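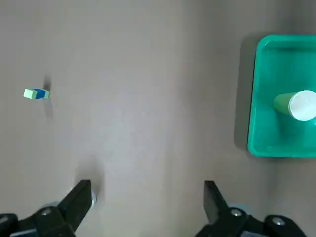 A foam block and one of the trays on the long table at Stesider.

The woman who runs the craft afternoons at Stesider has set out her long table so many times that she talks about it the way other people talk about a garden. She poured me coffee before I'd found my notebook, and we were well into the subject of trays before I wrote anything down.

"I started with bowls," she said. "Pretty ones, too, from my mother's kitchen. But a bowl hides things, and people would dig around in them and get cross. With a tray you look down and there's your paper cup, there's your little foam block, and you can get on with it."

She is fond of plain plastic trays in strong colors, green and red mostly, and she buys them from a shop called Urio whenever they turn up. Color is how she tells people where to put things back. "I say 'that goes in the red one' and even the shy ones know what to do. I tried labels one September and the glue was a misery (I'm still scraping it off!)."
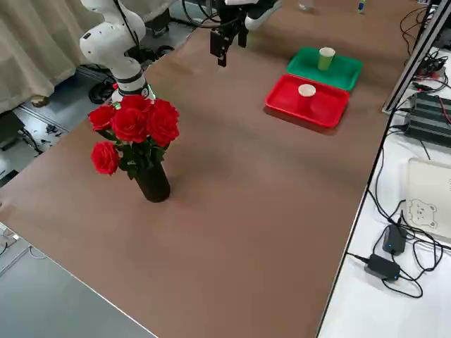

Then there are the flowers, which she insists on. Roses if she can get them, red by preference, in a tall dark vase that won't tip when somebody leans over. "A table with nothing but supplies on it looks like work. Put roses on it and people sit down and stay. My sister thinks it's a waste of money, and she's always the first one to smell them."

Paper cups she buys in sleeves, up to 200 at a time, and she has opinions about those as well. They hold beads, brushes, buttons, or lemonade, though she begs people to remember which is which. The foam blocks she likes for being soft and light, and for the cheerful way they stack. "You can drop one and it doesn't matter a bit. I wish more things in life were made of foam."

I asked how long it takes her to get everything back on the shelf afterward. She laughed and topped up my coffee. "Oh, eight minutes if I'm alone. Much longer if they help."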